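Transferring statics and circuits from a two-year college into a four-year EMET program
Posted in: Engineering Technology Degrees > Transfer and Credit
6/30/21

Siham Helmy

I am finishing an associate degree in electrical technology and have been admitted to a bachelor's program in electro-mechanical engineering technology at the Tisness campus. The preliminary credit evaluation came back yesterday and two courses were handled differently than I expected.

Circuits I and II both transferred, but Circuits II came in as a general technical elective instead of the 300-level course I was told it would match. Statics did not transfer as statics at all. It was given physics credit. The evaluator's note says only "algebra-based, no lab, contact hours insufficient."

If both decisions stand, I have to take statics in the fall, strength of materials in the spring, and machine design the fall after that. Machine design is a prerequisite for the senior project, so the whole chain adds a year. I have the syllabus for each course, my graded homework and the textbook titles. I do not have lab reports for Circuits II, as we submitted them through the college's Virnico account and mine has been closed.

Two things I need to know. Is a preliminary evaluation normally open to appeal, or is it final once it appears in the portal? And is there any point in asking for statics and strength of materials in the same semester? My adviser has not been assigned yet and the admissions office sent me back to the same web page I started from.

3 replies, sorted by oldest

Tumaini Masanja

Preliminary means preliminary. At most schools the registrar's staff do the first pass from a table of known equivalents, and anything not in the table is given elective credit by default. The department can change that, and the registrar usually cannot. Address the appeal to the program coordinator and copy the registrar.

Treat the two courses as separate appeals. They have different problems, and a weak case for one will slow down the other.

For Circuits II, the question is level. A course taught in the second year of an associate program is often numbered in the 200s, and many departments will not award 300-level credit for it regardless of content. What they will sometimes do is waive the requirement and leave the credits as elective. The result for your schedule is the same, but you may need to make up upper-division credits elsewhere, so check the minimum in the catalog for your entry year. Send a topic list with the number of weeks spent on each: AC steady state, three-phase, transformers, frequency response, Laplace if you had it. Leave out the homework unless they ask. For the lab reports, write to your old department and request an export. Colleges generally keep submissions for some period after an account is closed, and the lab instructor may have copies.

Statics is harder. Algebra-based is not necessarily the problem, as many technology programs teach it that way. The contact hours are. If your course carried 2 credits and theirs carries 3, they are likely to say that something was left out, typically friction, centroids or moments of inertia. Compare the two syllabi line by line before you write anything. If you find the gap is one topic, ask whether the department gives a challenge exam. Some charge a fee and allow one attempt only.

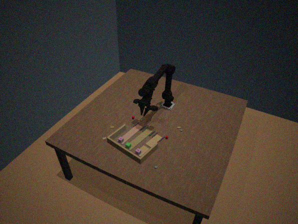
Prerequisites are where I would be careful about asking for the overlap. Strength of materials assumes you can draw a free-body diagram and find reactions without thinking about it, and by the third week you are into shear and bending moment diagrams. If you take both together you will need that material before the statics class reaches it. A decent self-check is a robot arm like the black one here, fixed to a small square base plate near the back of a tabletop. Treat the arm as a rigid body reaching forward with a load at its tip, and find the force and moment at the base plate. Then treat the tabletop as the body and find the reactions at the legs, assuming the table is symmetric. If you can do both in one sitting with the signs correct, concurrent enrollment is a reasonable request. If the second half gives you trouble, take the courses in order.

One more point on the senior project. Ask whether machine design is a strict prerequisite or may be taken as a corequisite. Catalogs are often out of date on this, and it could save you the extra year without either appeal succeeding.

Mushi

had the same thing happen with statics, they gave me physics credit too. I emailed and got no answer for most of July, then it was fixed in the portal with no message. so keep checking the portal. no idea about circuits, mine went straight through

Praltier

Agree with the first reply on who to write to. Two additions.

Register for statics now, before the appeal is decided. You can drop it during the add/drop period at no cost at most schools, but you cannot get into a full section in the second week.

Also ask for the decision in writing, with the name of the course it satisfies. A note in the portal that says "approved" is not the same as an entry in the degree audit, and it is the audit that the graduation office reads. I had a waived course come back as unmet in my last semester. It was sorted out with a forwarded email from the coordinator, but only because I still had the email.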